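Chapter 6
Who Answers? Handling Guest Requests in Small Hotels

In this chapter
The life of a request
Why requests get lost
Logging without drowning in the log
Saying no, and saying it early
Case: The Hetham

Key terms: request, complaint, handover, owner (of a request), closing call

A guest at the Hetham once asked for a second pillow at check-in, again from the elevator lobby, and a third time from bed. Three employees promised it. Each was polite, each meant it, and each assumed that one of the other two had gone to the linen closet. The guest slept on a folded bathrobe and wrote a review that was mostly about the bathrobe.

Most students come to this subject expecting to learn about difficult guests. There are some, and they get Chapter 8 to themselves. The greater part of the trouble in a small hotel comes from perfectly easy guests who want something ordinary and ask for it in a pleasant tone, which makes them simple to forget. Shouting is at least memorable.

We will use the word request for anything a guest asks for that has not yet gone wrong. A complaint is what a request turns into if left out overnight. The two are often filed together, and managers who do so tend to conclude that their guests complain a great deal.

Every request has four stages: it is heard, it is given to somebody, it is carried out, and the guest is told. Hotels are usually good at the first stage and proud of the third. The second and fourth are where the pillows go missing. In August, when Sumaiya Jayawardena took over as front office manager at the Hetham, she went through 597 entries in the desk log and found that 109 had no name beside them. They had been written down with care, in good handwriting, and belonged to no one.

Her first change was a dull one. Any entry without a name stayed with the person who wrote it. The night clerk, Nabil Tarawneh, who had been a generous recorder of other people's work, became noticeably quicker at finding someone to hand it to.

The hotel had also been sold a piece of software called Skurix, which sorted requests by color. We return to it in Section 6.3. For now it is enough to say that the staff learned the colors – all 17 of them – and then went back to the book.

6.1 The request and its channels

Guests ask in the hallway, at breakfast, by text message, and through the bathroom door to a housekeeper who is trying to leave. The room telephone has lost ground to all of these, but it remains the one channel that needs no app, no password, and no shoes.

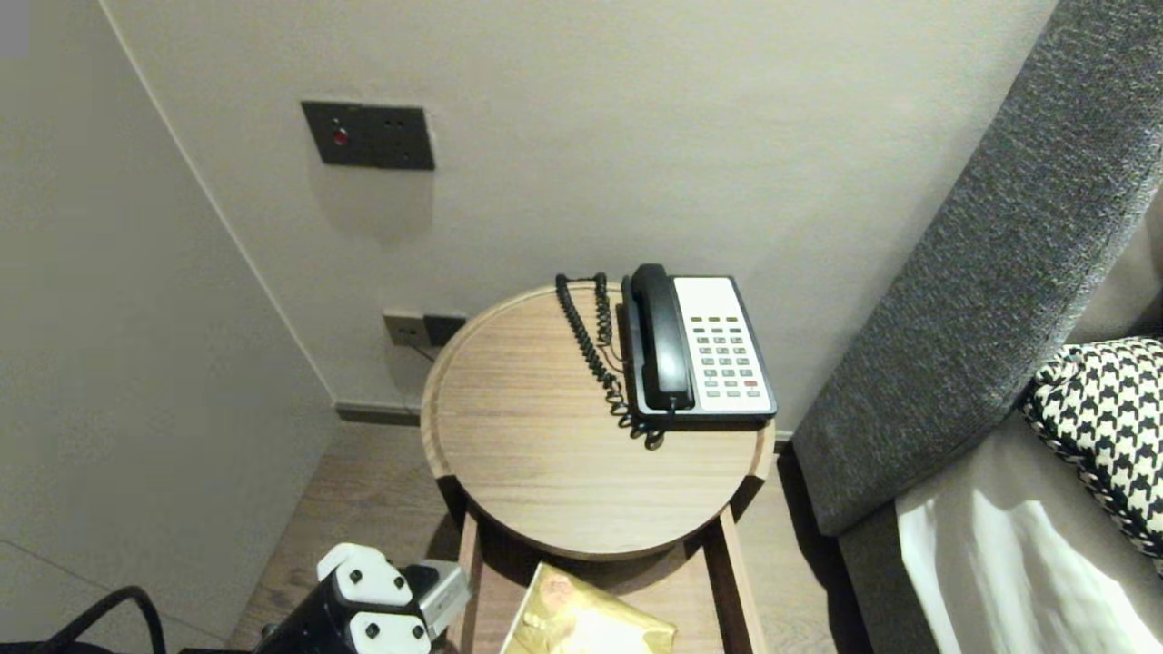
Which calls from a room should the front desk log?

Every call that leaves somebody with something to do, even if the something is small and the caller says there is no hurry. A question answered on the spot, such as the hour breakfast ends, can be let go.

"No hurry" deserves a word of its own. Guests say it out of good manners, and clerks hear it as a schedule. When you hear it, offer a time anyway, write the time beside the name, and treat it as you would any other promise. If the time cannot be kept, call before it passes. A guest who is told at nine that the iron will come at ten is usually content. The same guest, told at ten, has already begun composing.

Before reading on, think of the last thing you asked for in a hotel, a restaurant, or a relative's house that never arrived. Write down who heard you, who should have owned it, and at what point you gave up. You will need these notes for Exercise 6.2.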